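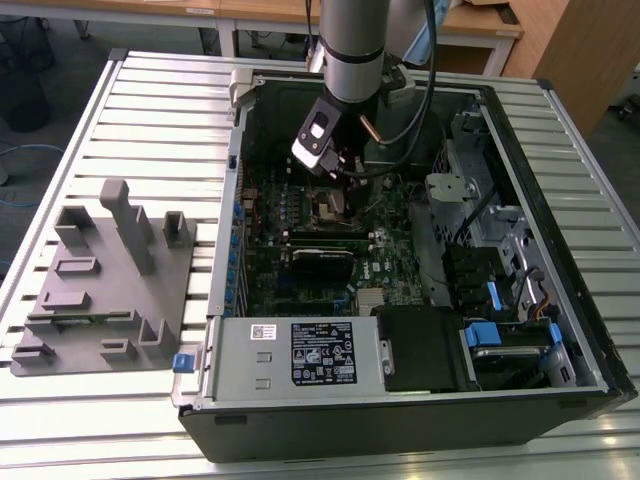

Feb 23, 2020

A quiet day at home after a heavy week at the office. I promised myself to write this diary in English until my articling is finished, and I have missed two weeks, so I write a longer one now.

The matter of Pruvwood against Stillier is still not settled. Our client sold oak flooring for a hotel lobby, and Stillier refused to pay the last invoice because the boards were, in their opinion, the wrong colour. The contract is only 4 pages. It says the colour shall be "consistent with the approved sample", but it does not say who must keep the sample. Each side has one, and they do not match. I have read that clause so many times that I can say it in the shower.

On Thursday Þórey Hjaltested, who is my principal, asked me to draft the letter before the settlement meeting. I gave her three pages. She gave me back one. She had crossed out every "hereby" and also my favourite paragraph, where I explained the law of sale by sample from the beginning. "Their lawyer knows it," she wrote in the margin. I was a little hurt until the evening, and then I read my version again and agreed with her.
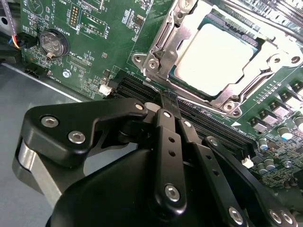

Processor in its socket, with the black memory slots beside it.

Bent Bech acts for Stillier. I was afraid of him, as his letters are very cold, but on the phone he is polite and speaks slowly, perhaps for my benefit. He asked for 30 more days to answer. I said I must take instructions, which is the sentence I have practised the most in this country. The client was not pleased but agreed to it.

I also spent much of Friday on the documents. There are 400 emails between the two companies, and many are the same email with one more "thanks" on top. I put them in order by date and made a list with the sender, the subject and one line about why we need it. In one from November the hotel's designer, Mr. Ševčík, calls the delivered boards "a lovely honey". He is not a party, and I don't know yet if his opinion helps us, but I put a yellow flag on it and told Þórey. She said "hm", and then she asked me to find out who hired him.

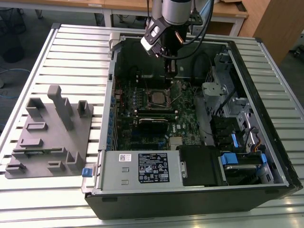
Open tower on the worktable, a small dark part above the motherboard.

The other file is Zillon, the lease. The landlord wants the tenant to pay for the roof, and the lease says "repair" in one place and "replace" in another. I must write a memo on the difference by Wednesday. I found a good decision yesterday, but it is from another province, so it can only persuade.
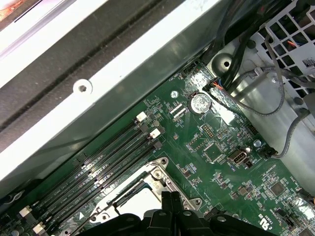 I should look again for something closer to home, and check that it was not appealed. Last month I forgot to check this, and Þórey found it in one minute. My ears were red the whole afternoon.

Called Mother after lunch. She asked if I am a lawyer now, and I said not until the summer. She asked the same at Christmas. Ironed 2 shirts for the week, and the rest can wait. Tomorrow I take the early bus, because the good desk in the library is gone by eight.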